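Standcombe Shared Office - Around the Rooms
Photo gallery
Home > About the building > Gallery
Page put together by Kenna Laing
Last updated July 30, 2022

This page is for people thinking of renting a desk or booking the long room, and for anyone who started in March and still hasn't been upstairs. The office is on the second floor of the old Costello printing building. The printers left in 1991 and the floor was used for storage until we took over the lease. It is one open room with a kitchen at the stair end and two small rooms off the side.

Most of the brick was left bare. The wall on the street side was painted years ago by a former tenant and we kept it that way. Heating is by radiator and the windows open.

There are 12 desks for regular members. Day visitors use the shared tables. Please don't use a regular desk even if it looks free, as many members only come in part of the week.

The furniture

The desks came from two places. The white ones were bought from Orkmont when the office opened. The wooden-topped tables with white legs were added later, when we needed surfaces that could be moved by two people without taking anything apart. They are lighter than they look.

Office chairs are black and mostly mesh-backed. If one sinks or won't lock, turn it to face the wall and leave a note on it. Amparo Montoya orders the spare parts on the first working day of the month. There are a few plainer chairs for visitors, and these can be carried to any table as long as they go back afterward.

Phones

Cell reception is poor on the side away from the street, so we still keep desk phones. Internal calls are free. For an outside line dial 9 first and wait for the tone. Long calls are better made in one of the small rooms - sound carries in the main room, more than most new members expect.

The phones have no voicemail. If you want calls taken while you are out, leave your name and hours at the front desk.

Flowers and drinks

We used to have fresh flowers delivered, but they rarely lasted the week in summer and the vases got knocked over. Small arrangements are now kept out on the tables. Please move them by the pot or the vase and put them back when you are done.

Drinks with lids are fine anywhere. Open cups should stay in the kitchen or on the shared tables. Bottles left out overnight are moved to the kitchen counter, and whatever is still there on Friday is emptied and recycled.

Booking and prices

The shared tables are first come, first served. The long room seats a small group and is booked by the half day through the Oretti calendar, which all members can open from their account page. A full month at a regular desk with a key is 700, paid in advance. Day visitors pay at the front desk and get the wireless password there.

Questions about desks go to Kenna, and questions about keys or deliveries go to Amparo.

The main room

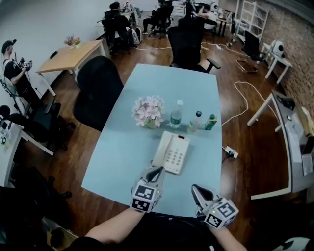
Blue shared table in the main room, with a desk phone, pink artificial flowers and a few drinks.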